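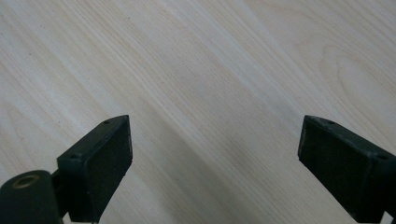
Handout 3: House rules for collecting with the hand-held gripper

Right, this is the longer version of what I gabbled through at the end of the lecture, with the bits people asked me to write down. It covers good practice for the recording sessions in the second half of the module. You'll each be on a bench with a gripper, and everything you record goes into the shared Joltport folder, so one person's bad habits end up in everybody's training run (I've been that person, more than once).

I'm keeping to our own rules. There are proper safety standards for powered robots and we get to those in August, when the arm goes live. For now you're holding the tool yourself, so most of this is about clean data and not pinching your fingers.

Before you record

Check both pads by eye and then with a fingertip. If one is lifting at a corner, swap the tool and tell me. Please don't glue it back yourself!

Open and close the jaws 3 times, all the way. If they stick, or one side lags behind the other, it goes in the repair tray with a note saying which side.

Say the task name out loud and type the same name into the log. Not a nearly-the-same name. Last year's Drastbridge set had one job spelled four ways and it took me an entire evening to sort out.

The start pose

Every clip needs a start pose, and I'm fussier about it than you'd expect. Fingers open, nothing in the grip, held still for a slow breath before you go for anything. 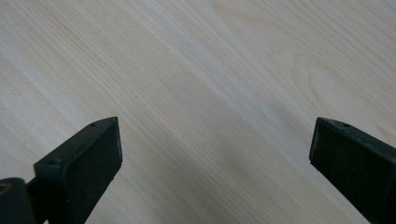 My own rule for the start pose is that I should be able to tell the state of the tool from the very first picture, without playing the clip. That means both fingertips in view, at much the same height, with a good wide gap between them. With the pads apart and only bare wood in the gap, I can mark the grip as open and move on. If a finger is half out of sight I have to guess, and once I'm guessing, so is the model. Notice the soft grey patch across the wood between the fingers too. Shading like that is fine to leave in, but don't go shifting the lamp halfway through a batch, or we'll have two kinds of lighting under one task name.

Log it like this:

State: open
Held: none
Surface: wood, pale, clear
Note: shading between fingers

Keep the note short. If you've nothing to add, leave it blank and don't write "fine".

During the session

Stop after 30 clips and rest your hand. Tired wrists drift, and the drift shows up in the data long before you feel it.

If you drop something, finish the clip, mark it as a drop and carry on. Drops are useful. Deleting them quietly is the one thing I'll get properly cross about.

No reaching across somebody else's bench while they're recording.

Afterwards

Upload before you leave the room. The Utaten script checks file lengths and will moan at you if anything is missing. Tool back on its hook, jaws open, log sheet in the folder by the door.

Questions to me after class or on the course page, room 2544 if it's urgent.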